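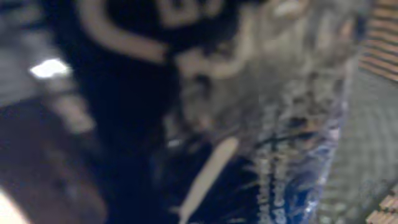
Laveo Opens Drop-Off Room for Household Textiles and Soft Packaging in Aklow

AKLOW, September – Laveo, a reuse and sorting company, has opened a public drop-off room on McGrath Street for worn clothing, bags, blankets and the plastic wrap that often comes with them. The room takes items that most curbside programs in the area do not accept, including mixed bundles that have not been sorted at home.

The McGrath Street room is open 7 days a week, from 8 in the morning to 6 in the evening. There is no charge for residents. Small businesses can use it for a monthly fee, which depends on how much they bring.

Laveo ran a trial in the same building over the summer. During that time 515 households signed up, and they brought in around 204 bags of material in the busiest month. Most of it was everyday stuff: sweatshirts, tote bags, fleece throws, bath mats, bedding, and the clear or tinted plastic sleeves that bedding is sold in.

The company had first planned to ask people to separate fabric from plastic before coming. Few did, and the bags that had been separated at home often had to be gone through a second time. Sorting is now done on site. Residents can bring everything in one bag and hand it over at the counter.

How sorting works

Each bag is emptied onto a table and gone through by hand. Clothing and bags in good condition are set aside for resale or donation. Fabric that is stained, thin or torn goes into a second bin and is cut down for wiping cloths or padding. Fleece, fake fur and other pile fabrics are kept apart from flat woven cloth, as the fibers clog the cutting machine if they go in with everything else.

Plastic film and wrappers are pulled out, shaken and pressed flat. Laveo sends clean film to a processor outside the county. Shiny film with a metal layer can't be processed there and is thrown out for now. The company is looking for a buyer for this material and expects to have an answer by the end of winter.

Dark fabrics are checked under a lamp near the window. During the trial, workers found that navy, charcoal and black pieces were easily mixed up, and that stains and small tears were missed on them more often than on light ones.

What residents can bring

Clothing of any size, including single socks and gloves
Cloth bags, backpacks and totes, with or without handles
Blankets, throws, towels, curtains and bath mats
Sheets and pillowcases
Soft toys without batteries
Plastic sleeves, zip bags and wrappers from clothing or bedding

The room doesn't accept pillows, carpet, mattresses, wet items or anything with oil or paint on it. Shoes should be tied together in pairs. Pockets should be emptied before drop-off. Laveo keeps keys and cards found in bags at the counter for 30 days.

Pledesport pickup route

Residents who can't get to McGrath Street can use Pledesport, Laveo's pickup service. Pledesport now covers 7 neighborhoods in and near Aklow. Bags should be left by the front door or in the building lobby before 9 in the morning on the scheduled day, closed at the top and marked with the sticker that comes in the sign-up packet.

Pickup is once a month. A second monthly pickup can be added for a fee. Apartment buildings that want a shared bin should contact the company directly, as the waiting list for bins is separate from the one for home pickup.

Resale shelf

Items in good condition are sold from a shelf at the front of the room. Prices are marked on the tags and the stock changes through the week. Coats are held back until the weather turns cooler, and blankets are washed before they go out. Unsold items are passed on after six weeks.

About Laveo

Laveo collects, sorts and resells household textiles and soft packaging. It is based in Aklow and operates the McGrath Street drop-off room and the Pledesport pickup service.

Press questions and requests to visit the room can be made at the McGrath Street counter during opening hours.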